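Fixing a maple strip board to a perforated table: screws at the corners or clamps?

Workholding and Fixtures > Small tables

gridpitch
Posted September 6, 2022

I have a blue perforated table, full grid of holes, and I want a wood top on part of it for work with small plastic shapes. Metal is noisy under them and the smaller parts drop an edge into the holes. The board is maple, glued up from long strips, 42 mm thick, bought as a countertop offcut from Barros. Finish is oil only.

Current arrangement is one black fastener near each corner of the near edge. It holds. My concern is seasonal movement across the strips. The shop goes from dry in winter to very humid by June, and I would like to avoid the board cupping and rocking.

Options I am considering:
1. Leave the corner fasteners and slot the holes.
2. Edge clamps, nothing through the board.
3. Double-sided tape. Probably not.

kerf_and_a_half
Slot the holes. A flatsawn maple board can move a couple of millimeters over that humidity range, depending on width. With two rigid points across the strips, the wood will either push the fasteners or bow between them. Slots perpendicular to the strips, washer under the head, snug only.

If the fasteners are spaced along the strips you can leave them alone. Movement in that direction is negligible.

Nistitthorpe_Dan
Disagree on urgency. I have had a strip board screwed down hard for years with no slots. Glued-up strips alternate in grain orientation and the panel averages out. Oil both faces equally and forget it. Most cupping I see comes from people finishing the top and leaving the underside bare.

kerf_and_a_half
Averages out flatness, yes. It does not average out width. The panel still gets wider. Those are separate problems.

gridpitch
Fasteners are spaced along the strips, so by that reasoning the near edge is fine and the far edge is free to move. I oiled both faces. 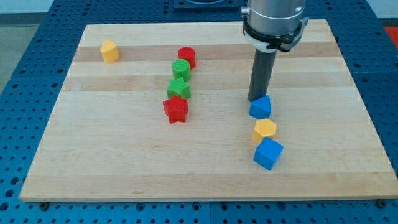
Second question, then. I am using the board with chunky plastic shapes: stars, cylinders, that type of thing, in red, green, yellow and so on. The stars are fine lying flat. The cylinders stand on their ends, and I want them to stay where they are put when something bumps the table. Oiled maple is slicker than I expected. Would a coarser surface help? I went to 200 grit before oiling.

thin_shim
200 is already fairly smooth for this. Going back to 120 gives a slight increase in grip for a few weeks, then handling polishes it down again. Sliding is better dealt with by changing the finish. A matte waterborne, two coats, has more drag than oil. I use Avitel flat on jig bases and have no complaints apart from the price.

Look at the parts too. A molded part with some texture on the end face behaves differently from one that is glossy. Check which end is down.

Nistitthorpe_Dan
Or put a thin rubber sheet on it and stop treating the wood as a friction surface. The Trirus 1008 mat is what we have at work. Cuts with a knife, lies flat after a day.

gridpitch
The mat defeats the purpose. I want the strips visible. They are useful as a reference for lining things up, since the pale and darker ones alternate and run straight.

thin_shim
Strip lines are not a reliable reference. Widths in offcut panels vary, and the glue lines are only as straight as the jointer was that day. Put a steel rule against a few before relying on them. If you need actual coordinates, use the hole grid and transfer it to the board with a square.

gridpitch
Measured. Worst glue line is off by a bit under a millimeter over the length. Acceptable for placing shapes by eye, not acceptable for anything else.

kerf_and_a_half
Same as mine. One more item: check the underside for swarf before you tighten down. A single chip in the wrong place will make the board rock diagonally and you will blame the wood. I lost an evening to that.

Nistitthorpe_Dan
I still say the slots are unnecessary.

kerf_and_a_half
In his case they are. Fasteners run along the strips. In general they are not.

gridpitch
Pulled the board and vacuumed the table. There was a chip under the left end. It sits flat now. I will try the Avitel on a scrap piece first and post the result if the difference is measurable. Leaving the holes round.

thin_shim
Tilt test is enough. Put the cylinder on the scrap, raise one end until it slides, note the height. Do it before and after, same part, same end down.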